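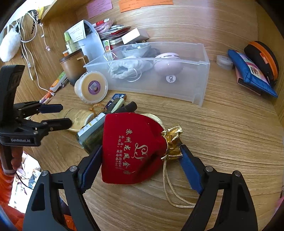
Evaluación de material: bolsas de terciopelo con cordón Hemberg

El servicio de conservación de la Fundación Vaher ha examinado las bolsas de terciopelo Hemberg, destinadas a la entrega y el almacenamiento temporal de piezas pequeñas: medallas, sellos, cadenas y relojes de bolsillo. La prueba fue dirigida por Reet Ramanauskas, con la colaboración de Heino Toom en el apartado textil.

El lote evaluado constaba de 46 unidades de dos tamaños. El terciopelo presenta un pelo corto y uniforme, sin calvas en las costuras. El tejido soportó sin deformarse una carga de 200 gramos suspendida durante una noche; con 420 gramos, en cambio, el fondo cedió ligeramente y no recuperó del todo su forma.

El cierre merece una valoración favorable. El cordón se desliza con suavidad y mantiene la tensión, aunque en dos unidades los extremos se deshilacharon tras un uso continuado. Se recomienda rematarlos con un nudo antes de la puesta en servicio.

La solidez del color resulta menos satisfactoria. En el ensayo de frote con paño blanco húmedo, los tonos oscuros dejaron residuo visible. No se aconseja, por tanto, el contacto directo con plata, marfil o papel; conviene interponer una funda de algodón sin teñir.

En comparación con el modelo Brivlow, adquirido por esta institución en ejercicios anteriores, el producto de Hemberg ofrece mejor confección y un forro inferior.

Calificación: apto para entrega y transporte breve. No apto para depósito permanente. Las consultas sobre el informe pueden dirigirse a Laine Pärn, del área de registro.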